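Most advice on cleaning mugs comes from people who want to sell you something to clean them with. I have tried a fair amount of it on my own cupboard and most of it does very little that washing-up liquid and a bit of patience won't do. What follows is the method I have ended up with. It is dull, it costs next to nothing and it works on the ordinary glazed sort of mug. Frosted and matte ones need a separate word, further down.

## What you need

- Washing-up liquid, any make
- Bicarbonate of soda
- A soft cloth, and a sponge without a green side
- An old toothbrush
- A tea towel you don't mind staining

You do not need a mug-cleaning tablet. I bought a tub of the Iko ones on the strength of the label, which promised "like new" in ten different typefaces, and the mugs came out much as they had gone in. Drivmont make a foam that is a little better and smells of swimming baths.

## Look before you scrub

Tip the mug on its side under a decent light and turn it until the light runs along the inside wall. Looking straight down from above tells you hardly anything, as the bottom sits in shadow and a brown ring can pass for the colour of the glaze.

You are trying to sort the marks into kinds. Brown or yellow film is tea or coffee, and it comes off. Grey lines and smudges are often metal left behind by a teaspoon, and they come off too, with more rubbing. Fine cracks under the shine are in the glaze itself and you can put the sponge down now.

A pale mug with a glossy white inside is the easiest to read. Grey specks low down show up clearly once it is over on its side. 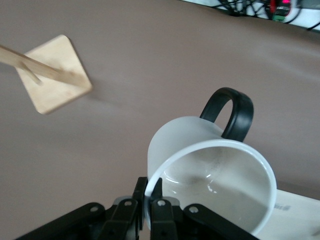
*Flidness Household Sheets, No. 191, p. 3*

Black handles are a different business. On a glossy one, fingermarks and dried soap look worse than they are, so leave the handle till the end and buff it with a dry cloth before deciding there is anything wrong with it.

## Cleaning the inside

1. Wash the mug normally first. Half the "stains" people write to me about are yesterday's coffee.
2. Put a heaped teaspoon of bicarbonate in the bottom and add just enough water to make a paste. It should stay where you put it. If it runs, add more powder.
3. Spread it over the marks with your finger and leave it for as long as it takes to drink something out of another mug.
4. Rub in small circles with the soft cloth. Use the toothbrush for the corner where the wall meets the base, which a sponge never quite reaches.
5. Rinse, tip it to the light again, and repeat if you must.

Two goes will shift most tea. Spoon marks may want a third. If a grey line is still there after that, I'd live with it.

You will see vinegar recommended along with the bicarbonate. The fizz is good fun and that is about the extent of it: the two largely cancel each other out and leave you wiping with slightly salty water. Use one or the other. Vinegar on its own is for limescale.

## Frosted and matte outsides

A satin outer surface catches grease and pencil and the dye off a new tea towel, and the natural response is to scrub it. Please don't. Hard scrubbing can polish a matte finish, and then you have a shiny patch that no cleaning will ever take out. Matúš Skála, who glazed pots for years before he taught me any of this, showed me a mug he had ruined that way himself, and he knew better.

Use warm water, a drop of washing-up liquid and the soft cloth, going round the mug in one direction. For a stubborn smear, lay a damp cloth over it for a few minutes and try again. Keep the paste for the inside. If some gets on the outside, rinse it off before it dries or you will be picking white powder out of the texture for a week.

The glossy band at the rim can take the same treatment as the inside. Run a fingertip round it while you are there. A chip you can feel is a chip you shouldn't drink from.

## The dishwasher question

Zelenák print "dishwasher safe" on the bottom of theirs, and perhaps they are. I have one that has been through nearly 901 washes by my household's generous reckoning, and the outside has gone patchy. Whether that was the machine, the tablets or simply age I can't say, and I'd be wary of anyone who claims they can. If you care about the finish, wash it by hand. If it is the mug that lives by the paint tins, put it on the top rack and think no more of it.

## Drying and putting away

Dry the outside straight away if your water is hard, and let the inside air. Don't stack frosted mugs one in another, as the foot of the top one will mark the rim of the one beneath. Hanging them by the handle is fine if the hook is smooth and the handle is a thick one; I wouldn't trust a thin handle that has been glued.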